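Maiara Cavalcanti on subject lines, slow growth and why she quit the daily deal blast

I got Maiara Cavalcanti on the phone at what she called her second breakfast, so there was some chewing on the line, and I apologize to my transcription software. Maiara runs the newsletters at Nekbridge, a small agency that writes email for clinics, training labs and a few stubborn hardware companies. I'd been wanting to talk to her ever since she wrote a post about throwing away a third of a client's list on purpose (I read it twice and then forwarded it to my boss, who has not replied).

So I asked about that first. Did the client know?

"Oh, he knew. Genivaldo Vasconcelos, he signed off on it. He didn't like it! He had 3,267 people on that list and he was very proud of the number. He'd say it at dinner."

And after the cleanup?

"He had 2,212. He stopped saying it at dinner."

The ones who went hadn't opened a thing in a year. Maiara sent them two plain notes asking if they wanted to stay, waited, and took off everyone who stayed quiet. She says she'd do it a little differently now, with a longer gap between the two notes, and she'd keep anyone who had ever written back, even once, even to complain.

"Complainers are readers," she told me.

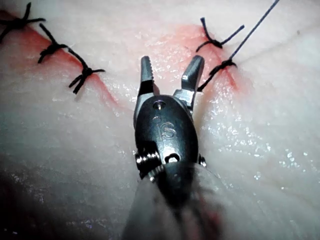
The subject line thing

I'm a subject line worrier. I'll write nine of them, hate eight, and send the ninth with one eye closed. Maiara caps hers at 47 characters, a number she picked off her own phone and has never tested properly.

"It's where my old phone chopped them. I've had two phones since then. I kept the rule because it makes me cut the throat-clearing off the front."

She doesn't use first names in subject lines anymore either. One of her early sends for a company called Rurer went out with the merge field broken, so a whole list of purchasing managers got a cheerful hello addressed to a pair of curly brackets. Jomar Ignacio, who was her boss then, printed it and taped it over her desk. She still has the printout!

I wanted to know what she does put in there. Mostly the one thing the email is for, she said. If it's a schedule, it says schedule. If there's a price change, the price goes right in the subject, and yes, people open it anyway.

"They want to know if it's their price."

We got sidetracked here into a long talk about preview text, which I'll spare you, except that she writes it before the subject line and I've been trying that all week. It's annoying and it works pretty well for me.

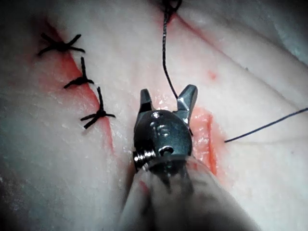
Open jaws over a practice pad.

After that I brought up frequency, the question everybody sends me. Her answer was a story. Back when she worked with Omari, they mailed a deal every single day, and she was the one writing it, and by June she was recycling her own jokes. She asked to go down to 12 emails a month. Edivaldo Rezende, who owned the sales numbers, gave her a month to prove it wouldn't sink them.

"Edivaldo sat there refreshing the report like it was a ball game. Sales were flat. Flat! I've never been so happy about flat."

They never went back to daily. She thinks they could have gone lower, and Edivaldo thinks she got lucky with the season, and they still argue about it by text.

I asked whether she splits lists by job title, like I do. She used to. Now she splits by what people clicked when they signed up, so the folks who came in for a class calendar get the calendar and the folks who wanted product news get that. It's two groups, sometimes three. She tried eleven once and spent her evenings making spreadsheets about her spreadsheets.

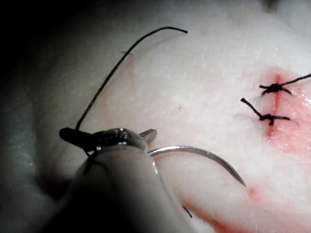
What she'd tell somebody starting out

I always ask this and I always feel a bit corny doing it. Maiara took a while.

"Answer the replies. Yourself, not from some no-reply address. My friend Vanderleia Guerra does it for an hour every morning and half her next newsletter comes out of that inbox."

I confessed that mine come from a no-reply address. There was a pause, and more chewing.

"Well, fix that," she said.

I've got it on my list for 30th June, and if you write to me after that you should get me, probably with typos.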